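Plastic bag

A plastic bag is a light, flexible container made from thin plastic film, and it is one of the most useful things ever to end up in a kitchen drawer! It is used for carrying groceries, lining bins, wrapping food and keeping the rain off almost anything.

Film and color

Most household bags are made of polyethylene. Pellets are melted and blown upward into a long, thin bubble, which is then cooled, flattened, sealed and cut. High-density film is crisp and crinkly, while low-density film is softer and has more stretch. Pigment can be added in any strength, so a bag may be solid black, milky white or tinted just enough to let the light through -- and the tinted ones are a real pleasure to look at.

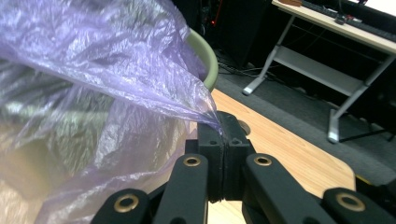

Creasing is part of the charm of thin film. Each fold doubles the layers, so the color deepens there, and the ridges pick up bright highlights. Pinching a corner gathers the film into a narrow twist, a handy starting point for shaking a bag open or tying it closed.

Storage and reuse

Bags take up far less room once the air is pressed out. Popular methods include the flat roll, the loose knot and the folded triangle, which keeps its shape wonderfully well in a drawer. The Sasbridge household guide (revised 1/31/19) favors the triangle and suggests that 12 folded bags are plenty for most homes.

Clean, dry bags can be reused many times. Many curbside programs do not accept film, as it wraps around sorting machinery -- store drop-off bins are the usual route.

See also: Bin liner; Drawstring bag; Polyethylene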